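Storage bin (open-topped)

Last updated Jul 25, 2023 – By the Rameck Household and Workshop Reference staff

We use cookies to remember your reading preferences. By continuing to browse, you accept our cookie policy.

An open-topped storage bin is a rigid or semi-rigid container with a floor, four walls and no fixed lid, used to hold loose items such as toy blocks, hardware, craft supplies or small parts. It is also called a tote, a tub or, in older American catalogs, a parts box.

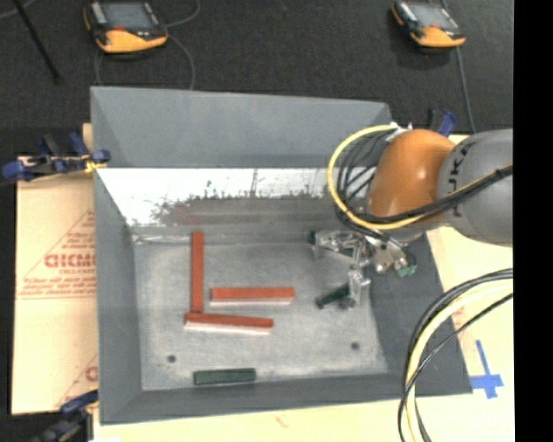

Bins of this type are found in homes, classrooms, shops and warehouses. They differ from crates, which usually have slatted or vented walls, and from trays, which are much shallower.

Shape and construction

Most bins are wider at the rim than at the floor. Sloping walls let empty bins nest inside one another, and they make it easier to reach an item lying against the side. The amount of slope is called the draft. A steep draft gives more floor space – a shallow one gives better nesting and a wider opening.

Common materials include molded plastic, sheet metal, coated board and wood. Corners may be rounded, folded or welded. Small holes in the floor are common and may serve for drainage, for mounting screws, or to let air in when nested bins are pulled apart.

Gray is a frequent color in workshop bins. It hides dust, and bright contents such as red or green blocks are easy to pick out against it.

Wear

The inside of a bin usually shows wear before the outside does. Hard-edged contents leave scuffs on the walls and give the floor a cloudy finish. Colored pieces can leave smears when they rub against a wall. Most of these marks are harmless. Cracks at the corners are more serious, and a cracked bin should not be stacked under load.

Cleaning is done with warm water and dish soap. Abrasive pads remove smears but dull the surface further.

Use with building blocks

Bins are a standard way of keeping building blocks. Long blocks are generally stored loose in a wide bin, where they settle flat, or lined up in rows in a narrow one. Loose storage is faster to put away. Rows take up less room and make missing pieces easier to notice.

The Clemaldale preschool guide recommends one bin for each set and a limit of 40 long blocks per bin, so that children can see the floor between the pieces. It advises against mixing long blocks with small cubes, which sink into the gaps. Sorting by color is treated as an activity and is not required for storage.

Manufacture

The Gondel works began making gray nesting bins in batches of 200 and later sold them by catalog under the number 452. Wanyama, a school supplier, offered a similar bin with a lower front wall. Its August catalog listed the bin with blocks or without, and the version without blocks sold better. Neither bin was supplied with a lid.

See also: Crate; Nesting container; Toy block; Tray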